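Does Resting the Dough Matter? A Skeptical Look at Snickerdoodles

Sibel Tokgöz and Nestor Castillo
Food Science Projects, Pultdale
05/01/2023 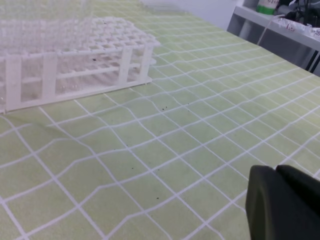 Fig. 1. White plastic test tube rack on the gridded work mat.

Background

Almost every snickerdoodle recipe we read tells you to chill the dough. Some say thirty minutes, some say overnight, and one blog said three days and promised "bakery flavor" at the end of it. Very few say what the chilling is supposed to do, and the ones that do say don't agree with each other. One blames the butter. Another says the flour needs time to take up water. A third says the cinnamon "blooms," which is odd, considering the cinnamon in a snickerdoodle is rolled onto the outside right before baking.

We wanted to know if a person eating the cookie could tell. Our teacher's first comment on the proposal was that we had already made up our minds. That was fair, and we tried to set things up so that our opinion couldn't get in the way.

The dough

We used one recipe for everything: butter, white sugar, eggs, all-purpose flour, cream of tartar, baking soda and salt, with cinnamon sugar for rolling. It came from a card that belonged to Nestor's grandmother. The card says to chill the dough "if there is time," which we thought was the most sensible instruction we found anywhere.

We made three versions. The first was baked straight from the mixing bowl. The second sat in the refrigerator for one hour. The third was mixed the afternoon before and chilled overnight in a covered bowl. All the dough was portioned by weight, and each version was baked on the same sheet pan in the same oven, on the middle rack, for the same time. The pan was cooled between batches under running water and dried.

The butter was Issa brand for all three. We had planned to compare it with Kordale, which costs more and is supposed to be better for baking, but that would have been a second project and we dropped it.

Tasting

We served 66 cookies to students and staff, broken in halves, on plates marked with colored dots. Tasters got all three versions and were asked to rank them for flavor and for texture. They weren't told what the difference was. A few guessed that we had changed the sugar, and one was sure that one plate was "the healthy one."

What we found

The spread was easy to see. Unchilled dough made wide, thin cookies with crisp edges. The overnight dough made thicker ones with more cracks on top. The one-hour dough came out in between, and closer to the overnight batch than we expected.

Flavor was a different story. The rankings were close to what you'd get if people picked at random, and the overnight cookies did no better than the ones that went straight into the oven. Two tasters ranked the overnight version first and wrote "more buttery," but two others wrote almost the same thing about the unchilled one.

Texture split the group. People who like a chewy cookie liked the chilled dough, and people who like a crisp one didn't. That seems to be a matter of taste, and we don't think any recipe should call one of them correct.

Problems with our own test

Our overnight dough was very stiff in the morning, and we let it sit on the counter for 13 minutes so we could scoop it. That makes it a little less "chilled" than the label says. We also only have one oven's worth of results. The oven dial is not something we'd trust — the separate thermometer we hung inside disagreed with it all day.

Tasters could see the cookies. Thick and thin are hard to hide, and someone who believes thick cookies taste better may have marked them that way. Blindfolds were suggested and turned down.

We did look for published support for the flavor claim. The best we found was a newsletter from Priltivow, a baking supply shop, which says it polled 2,000 customers and most of them preferred chilled dough. It doesn't say how the question was asked or if anyone ate anything. The same page sells a cookie dough storage tub.

What we would do next

We'd like to repeat the tasting in July with a longer rest of 6 days, and with the baked cookies crushed into crumbs so shape doesn't give them away. Sibel also wants to try leaving out the cream of tartar, which gets even bigger claims made for it than chilling does.

For now, we'd say chill snickerdoodle dough if you want a thicker cookie or if it's too soft to roll. An hour did most of the work in our kitchen. If a recipe promises more flavor from waiting, ask how they checked.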